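Setting Pass and Fail Rules for Simulated Door Tasks

Levow Step 3: write the rules before you run anything

Most arguments over door-opening results come from rules that were written after the runs. Put yours in a text file, give it a version number, and save it in the same folder as the task. At Lultwood we keep one file per task and don't edit it once scoring has started. If a rule has to change, the version goes up and the old scores stay with the old version.

Start with the joint limits and the start pose. Write down the door angle that counts as open, in degrees, measured at the hinge. We use 20. A smaller angle lets a bump against the panel pass as a success.

Next, decide what the fingers may touch. Contact with the knob is allowed. Contact with the panel or the trim is logged, and a run with more than 3 logged contacts fails even if the door opens. The palm may not touch anything.

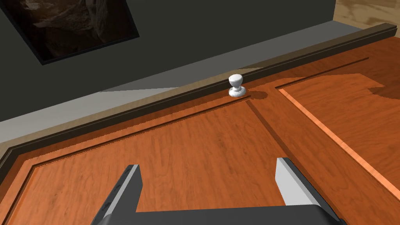 Set the grip force limit in the same file. Pick a value the real gripper can hold, and leave it alone when a run slips. Raising the limit in simulation only moves the problem to the hardware.

Fix the random seeds too. Our first seed is 1678 and the others count up from there. Run each door with 4 seeds and report all of them, including the failures. Don't replace a bad seed with a new one.

Stop a run right away if:
the fingers pass through the door mesh
a joint goes past its limit
the knob separates from the door

Mark these as invalid and list them separately from the failed runs. Check the collision mesh before repeating them.

When the runs are done, save the logs with the rule file version in the folder name.

Last updated 28 April 2024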